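분리배출 기준을 다시 정리하며

이 블로그에는 주로 사무 공간의 운영과 관련된 기록을 게재하고 있습니다. 이번 글에서는 소규모 사무실에서의 폐기물 분리배출, 그중에서도 내부 기준을 문서로 만들고 유지하는 문제를 다루고자 합니다. 필자는 Kollasik의 총무 업무를 담당하고 있으며, 아래 내용은 회사의 공식 지침이 아니라 담당자 개인의 정리임을 먼저 밝혀 둡니다.

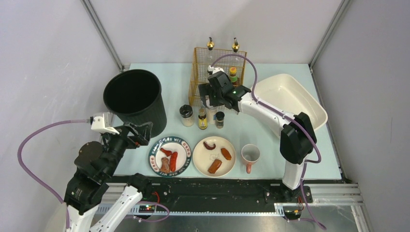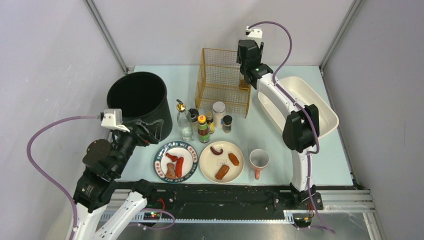 하늘색 작업대와 통.

1. 기준을 다시 쓰게 된 경위

Kollasik이 현재의 건물에 입주할 당시 분리배출 안내문은 한 장짜리였습니다. 종이, 플라스틱, 캔, 유리, 일반 쓰레기라는 다섯 항목이 적혀 있었고 각 항목 아래에 품목의 예가 두세 개씩 나열되어 있었습니다. 안내문은 탕비실 냉장고 옆에 부착되었으며, 이후 상당한 기간 동안 내용이 바뀌지 않았습니다.

문제가 제기된 것은 지난 5월의 일입니다. 건물 관리사무소로부터 재활용품 봉투에 음식물이 묻은 용기가 섞여 있어 수거가 보류되었다는 통보를 받았습니다. 같은 층을 사용하는 Diment에도 동일한 통보가 전달된 것으로 확인되었습니다. 두 회사는 층의 공용 집하 공간을 함께 사용하므로, 어느 쪽에서 배출한 봉투인지를 따지는 일은 실익이 없다고 판단하였습니다. 양측 담당자가 협의하여 공통 기준을 새로 작성하기로 하였고, 초안의 작성은 필자가 맡았습니다.

초안 작업에 앞서 직원들로부터 서면으로 질문을 받았습니다. 접수된 질문은 모두 58건이었습니다. 중복되는 내용을 합친 뒤에도 예상보다 범위가 넓었습니다. 종이컵을 종이로 배출하여도 되는지, 택배 상자의 테이프를 어디까지 제거하여야 하는지, 다 쓴 볼펜은 플라스틱인지와 같은 질문이 대부분이었습니다. 기존 안내문은 이 가운데 어느 것에도 답을 주지 못하였습니다.

2. 품목별 기준

아래는 이번에 합의된 내용 가운데 문의가 잦았던 품목을 추린 것입니다. 지방자치단체에 따라 세부 기준이 다를 수 있으므로, 다른 지역에서 참고하시는 경우에는 반드시 해당 지역의 안내를 함께 확인하시기 바랍니다.

종이류. 인쇄용지, 봉투, 책자는 종이류로 배출합니다. 비닐 창이 붙은 우편 봉투는 창 부분을 떼어 냅니다. 스프링이 달린 공책은 스프링을 분리합니다. 영수증과 같은 감열지, 코팅된 전단지, 사용한 휴지는 일반 쓰레기입니다. 스테이플러 심은 제거를 권장하되 의무로 두지 않았습니다. 이 부분에 대해서는 Diment 측과 의견 차이가 있었으나, 지켜지지 않을 규정을 두는 것은 바람직하지 않다는 쪽으로 정리되었습니다.

종이컵과 종이팩. 내부가 코팅되어 있어 일반 종이와 섞지 않습니다. 내용물을 비우고 물로 헹군 뒤 전용 수거함에 넣습니다. 일반 팩과 멸균 팩은 구분하여 모읍니다. 전용 수거함은 공용 집하 공간 안쪽에 각각 마련하였습니다.

택배 상자. 테이프와 운송장을 제거하고 납작하게 접습니다. 운송장에는 개인정보가 기재되어 있으므로 반드시 떼어 파쇄기 옆의 보관함에 넣습니다. 상자는 접은 상태로 벽에 세워 두며, 통로 쪽으로 눕혀 놓지 않습니다.

투명 페트병. 라벨을 제거하고 내용물을 비운 후 압착하여 뚜껑을 닫습니다. 색이 있는 페트병은 플라스틱류로 분류합니다. 뚜껑을 분리하여야 하는지에 관한 질문이 여러 건 있었는데, 닫은 상태로 배출하는 것으로 통일하였습니다.

플라스틱 용기. 배달 음식 용기는 이번 기준에서 가장 긴 설명이 붙은 품목입니다. 헹구어도 붉은 기름기가 남는 용기의 처리를 두고 논의가 길어졌습니다. 최종적으로는 세척 후에도 이물질이 남는 용기는 일반 쓰레기로 배출하는 것으로 정하였습니다. 재활용률만 놓고 보면 아쉬운 결정이지만, 오염된 용기 하나로 봉투 전체의 수거가 보류되는 상황을 피하는 것이 우선이라고 보았습니다.

문구류. 볼펜, 샤프, 가위와 같이 여러 재질이 결합되어 분리가 어려운 물품은 일반 쓰레기입니다. 가위와 커터 칼날은 두꺼운 종이로 감싼 뒤 겉면에 내용물을 표시합니다. 아직 사용할 수 있는 문구는 총무 담당자에게 반납합니다.

건전지와 소형 전자제품. 절대로 일반 쓰레기통에 넣지 않습니다. 건전지는 현관 옆 수거함에 넣고, 보조 배터리는 단자를 절연 테이프로 감싼 상태로 담당자에게 직접 전달합니다. 마우스와 키보드는 자산 번호가 부착되어 있는지 확인한 후 절차에 따라 처리합니다.

음식물. 탕비실의 음식물 수거함만 사용합니다. 커피 찌꺼기, 티백, 달걀 껍데기, 과일의 단단한 씨는 일반 쓰레기로 분류합니다. 티백을 음식물로 알고 계신 분이 많았으므로 이 항목은 안내문에 굵은 글씨로 표시하였습니다.

3. 통의 배치에 관하여

기준을 정비하면서 통의 위치도 함께 검토하였습니다. 종전에는 각 책상 아래에 개인용 휴지통이 하나씩 놓여 있었습니다. 편리하다는 장점이 있으나, 분류되지 않은 쓰레기가 그대로 모이는 출발점이기도 하였습니다. 이에 개인용 휴지통을 철수하고 공용 분리수거대로 일원화하는 안을 마련하였습니다.

반대 의견이 적지 않았습니다. 비염이 있어 휴지를 자주 쓰는 직원에게는 불편이 크다는 지적이 있었고, 이는 타당한 의견이었습니다. 결국 개인용 휴지통은 신청자에 한하여 유지하되, 휴지와 같은 일반 쓰레기만 넣는 조건을 두었습니다. 현재까지 신청한 직원은 11명입니다.

공용 분리수거대는 Cokcombe 제품을 구입하였습니다. 선정 과정에서 Coşkun의 제품도 검토하였으나, 투입구가 좁아 도시락 용기를 넣기에 불편하다는 점 때문에 제외하였습니다. 분리수거대를 고르실 때에는 외형보다 투입구의 크기와 내부 봉투를 고정하는 방식을 먼저 살펴보실 것을 권합니다. 봉투 고정 고리가 약한 제품은 봉투가 안으로 말려 들어가 교체할 때마다 통을 기울여야 합니다. 바퀴가 달린 제품도 있으나, 필자의 경험으로는 바닥 청소 때 외에는 쓸 일이 많지 않았습니다.

뚜껑의 유무도 의견이 나뉘는 부분입니다. 뚜껑이 있으면 냄새를 줄일 수 있으나 손을 대지 않으려는 사용자가 통 위에 쓰레기를 올려 두는 일이 생깁니다. 저희는 일반 쓰레기 통에만 뚜껑을 두고 나머지는 개방형으로 하였습니다. 개방형의 경우 내용물이 보이므로 다음 사람이 무엇을 넣어야 하는지 별도의 안내 없이도 짐작할 수 있다는 이점이 있습니다.

통마다 부착한 표지는 글자를 줄이고 크기를 키웠습니다. 처음 만든 표지에는 예외 품목까지 적혀 있었는데, 투입구 앞에 서서 그 내용을 끝까지 읽는 사람은 없다는 의견을 받아들였습니다. 상세한 기준은 사내 게시판에 별도로 두고, 표지에는 품목명과 대표적인 오배출 품목 하나만을 남겼습니다.

4. 비용과 관리

분리수거대의 구입비를 제외하면 큰 비용은 들지 않았습니다. 표지는 사내 프린터로 출력하였고, 코팅지만 별도로 구입하였습니다. 종량제 봉투는 한 번에 많은 양을 구입하기보다 필요한 만큼 나누어 구입하는 방식을 유지하고 있습니다. 이전 담당자로부터 인계받은 대용량 봉투가 통의 규격과 맞지 않아 오랫동안 창고에 남아 있었던 경험이 있습니다.

파쇄지의 처리는 별도로 언급할 필요가 있습니다. 잘게 파쇄된 종이는 날리기 쉽고 선별이 어려워, 투명한 봉투에 담아 입구를 묶은 뒤 내놓습니다. 문서 보관 기한이 도래한 서류를 일괄 폐기하는 때에는 양이 많으므로 외부 업체를 이용합니다. 지난번 폐기 대상 문서는 약 2,000쪽이었으며, 이를 사무용 파쇄기로 처리하려 하였다면 상당한 시간이 소요되었을 것입니다.

공용 집하 공간의 점검은 매주 수요일 오전에 실시합니다. Kollasik과 Diment가 번갈아 담당하며, 점검표에는 봉투의 묶음 상태, 바닥의 오염 여부, 상자의 적치 상태를 기재합니다. 점검표는 여섯 개 항목으로 구성되어 있고 작성에 긴 시간이 걸리지 않습니다. 오배출이 발견되더라도 배출자를 찾지 않는다는 원칙을 세웠습니다. 해당 품목을 게시판에 공지하는 것으로 갈음합니다.

5. 시행 이후의 문의

새 기준을 시행한 뒤에도 문의는 이어지고 있습니다. 최근에 받은 질문 가운데 답변을 남겨 둘 만한 것을 옮깁니다.

아이스팩은 내용물이 물인 경우 내용물을 비우고 포장재를 비닐류로 배출합니다. 젤 형태인 경우에는 뜯지 않고 일반 쓰레기로 배출하며, 하수구에 버려서는 안 됩니다. 상태가 양호한 것은 탕비실 냉동고 아래 칸에 보관하여 필요한 직원이 가져갈 수 있도록 하였습니다.

완충용 비닐은 테이프를 떼어 낸 뒤 비닐류로 분류합니다. 다만 발송 업무가 잦은 부서에서 재사용을 희망하고 있으므로, 깨끗한 것은 우편물 선반 옆의 상자에 모아 주시기 바랍니다.

깨진 컵은 유리병류에 해당하지 않습니다. 도자기와 내열유리도 마찬가지입니다. 소량인 경우 신문지로 여러 번 감싸고 깨진 물건임을 표시한 뒤, 직접 봉투에 넣지 말고 총무 담당자에게 연락하여 주십시오. 불연성 폐기물용 마대에 별도로 모으고 있습니다.

화분의 흙에 관한 질문도 있었습니다. 흙은 일반 쓰레기봉투에 담을 수 없으며 건물 화단에 임의로 버리는 것도 허용되지 않습니다. 관리사무소와 협의한 결과, 화분을 정리하고자 하는 경우에는 사전에 신청하여 마대에 담아 배출하는 것으로 하였습니다. 마른 잎과 가지는 일반 쓰레기로 처리합니다.

커피 캡슐은 아직 기준을 확정하지 못하였습니다. 알루미늄 캡슐과 플라스틱 캡슐이 함께 사용되고 있고, 찌꺼기를 분리하는 수고를 모든 직원에게 요구할 수 있는지에 대해서도 견해가 갈립니다. 제조사의 회수 서비스를 이용하는 방안을 Diment 측과 검토하고 있으며, 결정되기 전까지는 탕비실 창가의 통에 따로 모아 두시기 바랍니다. 확정되는 대로 이 글의 해당 부분을 수정하겠습니다.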